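Search this site
Enter keywords
Go

Kollell Gallery opens its April show of harbor paintings and prints

The Kollell Gallery is delighted to invite neighbors, old friends and anyone who happens to be passing to "Gridia by Water," a new exhibition of paintings and prints about the harbor district of Gridia and the people who have worked along it. The show opens on a Saturday in April at 6 in the evening, and admission is free all evening long.

There are 44 works on the walls, most of them small enough to tuck under one arm, and they were made over many seasons by painters of the Braltier Studio, who have been setting up their easels on the same stretch of quay for longer than most of them care to admit. You will find ferries and fish crates, laundry on balconies, the old customs house in every kind of weather – and a good deal of fog, which the Braltier painters seem to love more than the rest of us do.

A special pleasure this year is the print room. The studio has pulled an edition of 500 linocuts of the MacDonald Street drawbridge, and 496 of them will be for sale at the opening. The other four stay in the studio's own archive. Every print is signed on the back, and the gallery will gladly wrap them for the trip home.
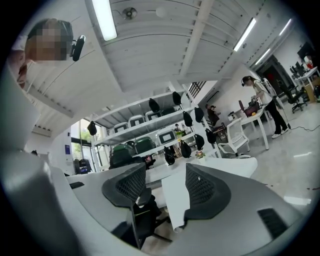 Visitors to last spring's preview left many kind words in the guest book, among them a note from someone who had grown up two streets from the drawbridge and wrote that the painters had caught the green of the water under it exactly, and that she had stood in front of one small canvas until her parking ran out.

Light refreshments will be served, and several of the painters will be on hand to talk about their work. Children are very welcome – there will be paper and crayons on the long table by the door. Groups wishing to visit during the week are asked to write to the gallery ahead of time.

Recent news
Braltier Studio announces summer drawing classes
Kollell Gallery extends its evening hours
Call for entries: small works on paper
A new home for the MacDonald Street mural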